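Speaker notes: Soup for a Crowd in Cold Weather
Community kitchen evening, talk by Ekua Fiadzo
Slides by Ayuba Opoku

Before starting

Check the microphone. Ask Ohemaa whether the tasting pots go on at the start or at the break. Handouts are on the chairs, so don't read them aloud. Water on the left of the stand.

Slide 1. Title

Good evening and thank you for coming. My name is Ekua Fiadzo and I cook lunch at the Darko community hall from October through April. Last season we served 2793 bowls of soup. Tonight is what I learned from making them, with the recipes on the sheet you have.

I'm not a trained chef. I started by cooking at home for five people and then had to cook for a room. Most of the mistakes I'll talk about are mine.

(Pause for latecomers. The door on the Rustard Street side sticks.)

Slide 2. What we'll cover

Stock, and whether you need it. Beans and lentils. Thickening. Salt. Keeping soup hot for two hours. Leftovers. Then questions and tasting.

If you have a question about a recipe, stop me. If it's about the kitchen schedule, please save it for Solange Barros at the end.
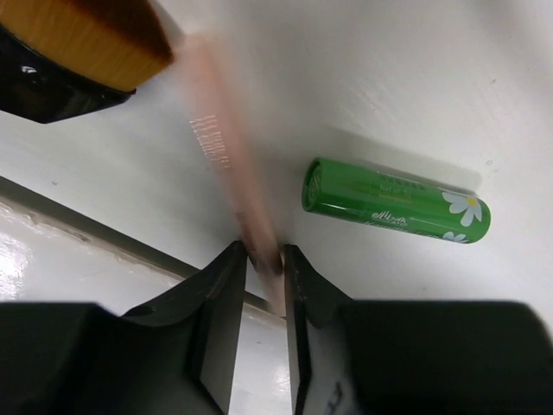
Slide 3. Stock

You can make good soup with water. Start with more onion than you think you need and cook it slowly in oil with a pinch of salt until it is soft and sweet. Fifteen minutes at home. In the big pot, closer to forty. Don't rush it by turning up the burner, the bottom layer will catch and you'll taste it in every bowl.

If you have stock, use it for the thin soups: chicken and rice, barley, cabbage. In a lentil soup or a split pea soup it gets lost, and you may as well save it.

Vegetable trimmings for stock: onion ends, carrot tops in small amounts, celery leaves, mushroom stems, parsley stalks. Leave out broccoli, cabbage and anything from a beet. I put beet peelings in once and the chicken soup came out pink. People ate it, but there were comments.

Bouillon cubes are fine. Taste before you add any more salt.

Slide 4. Beans and lentils

Red lentils: no soaking, twenty-five minutes, they fall apart. Use them when you want a thick soup without a blender.

Brown or green lentils: no soaking, thirty to forty minutes, they hold their shape.

Dried white beans: soak overnight, then simmer for an hour or more. The time depends on how old the beans are. Start checking at fifty minutes and take five beans from different parts of the pot. If one is still chalky, keep going.

Red kidney beans: soak, drain, boil hard for at least ten minutes in fresh water, then simmer until soft. Don't put them dry or just soaked into a slow cooker. Undercooked kidney beans will make people sick. Say this twice.

Tomatoes, lemon and vinegar go in after the beans are soft. Acid keeps the skins tough.

(Someone will ask about canned. Canned is fine. Drain, rinse, add for the last fifteen minutes.)

Slide 5. Thickening

Four ways I use.

Potato. One medium potato, grated, for every two quarts. It disappears in twenty minutes.

Blending a part. Take out a third of the soup, blend it, pour it back. Let it cool a little first and don't fill the jar past halfway. Hold the lid down with a folded towel.

Bread. Stale bread with the crusts off, torn up and stirred into tomato or bean soup. Good with garlic.

Flour cooked in butter. I use this for corn chowder and very little else. It needs stirring the whole time it reheats.

Cream isn't on the list. It makes soup richer but it doesn't do much for thickness, and it can split if the pot boils. If you want it, add it at the table.

Slide 6. Salt and sour

Salt in three places: with the onions, when the liquid goes in, and at the end. Go light on the first two.

If a soup tastes flat and you've salted it, try something sour before you reach for the salt again. A squeeze of lemon in lentil. A spoonful of cider vinegar in split pea or cabbage. The liquid from a jar of pickles in potato soup, which Ayuba Annan taught me and which I didn't believe until I tried it.

Too salty: add water and more of the plain ingredients. The trick with the raw potato soaking up salt doesn't do much. You end up with a salty potato and salty soup.

(Break here if the pots are ready. Ten minutes.)

Slide 7. One recipe, start to finish

Lentil and carrot soup, serves eight. It's the first one on the handout.

3 tablespoons oil
3 large onions, chopped
6 carrots, cut small
4 cloves garlic
2 teaspoons ground cumin
1 pound red lentils, rinsed
10 cups water or stock
Salt
1 lemon

Cook the onions in the oil with a pinch of salt until soft. Add the carrots and give them five minutes. Garlic and cumin for one minute, keep stirring. Lentils and water in, bring to a boil, skim off the foam, turn down and simmer with the lid half on for twenty-five minutes. Salt, then the juice of the lemon.

It thickens overnight. Loosen it with a cup of water the next day and taste it again.

If you're making it for forty, multiply everything by five except the cumin and the water. Use three times the cumin to start. Hold back a quarter of the water, because a deep pot loses less steam. You can always add it later.
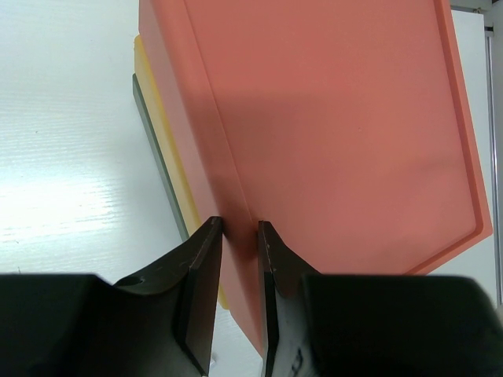 Reading time: 7 minutes

Slide 8. Keeping it hot

Soup held for serving should stay at 140 degrees Fahrenheit or above. Use a thermometer and stir before you measure, as the top and the bottom of a big pot can be very different.

Heat the soup fully on the stove first. A warming pot is for holding. It's too slow to bring cold soup up safely.

Noodles and rice go in a separate pan. Put a spoonful in each bowl and ladle the soup over. If they sit in the pot they swell, and by the second hour you have a casserole.

Fresh herbs at the last minute, or in a dish on the side. Dill goes gray if it sits.

Slide 9. Leftovers

Don't put a full hot pot in the refrigerator. It takes far too long to cool in the middle and it warms up everything near it. Divide the soup into shallow pans, two or three inches deep, and set them in ice water if you have it. Stir now and then. Into the refrigerator within two hours of coming off the heat.

Three to four days in the refrigerator. Two to three months in the freezer for the best flavor.

Freezes well: lentil, split pea, bean, tomato, chicken broth.
Doesn't freeze well: anything with potato chunks, anything with cream, anything with pasta already in it.

Leave an inch at the top of the container. Write the name of the soup and the month on the lid. Everything looks like lentil once it's frozen.

Reheat to a full simmer, and only reheat what you're going to eat.

Slide 10. What people liked

We kept a tally at the counter. Chicken and rice came first with 718 bowls. Lentil and carrot was second. Cabbage with white beans came last with 391, and I still think it's the best one we make, so please try it tonight. It's the pot nearest the window.

(If time is short, skip the next slide and go to questions.)

Slide 11. Bread and sides

Plain toast rubbed with garlic. Cornbread with the bean soups. Crackers for the chicken. Cheese toast if there's a broiler free. Sliced radishes with salt went over better than I expected, and they cost very little in spring.

Slide 12. Questions

Likely ones:

Can I use a pressure cooker? Yes. Follow the book that came with it for bean times, and don't fill it past halfway with beans or lentils.

What about allergies? Celery, wheat and dairy are the ones to label. Check bouillon cubes for all three.

Can children help? Yes, rinsing lentils, peeling carrots, picking herbs off the stems.

Thank Ohemaa Odoi for running the stove, and Solange for the room. The sign-up sheet for the November lunches is by the coat rack. Bowls go back in the gray tub, spoons in the bucket next to it.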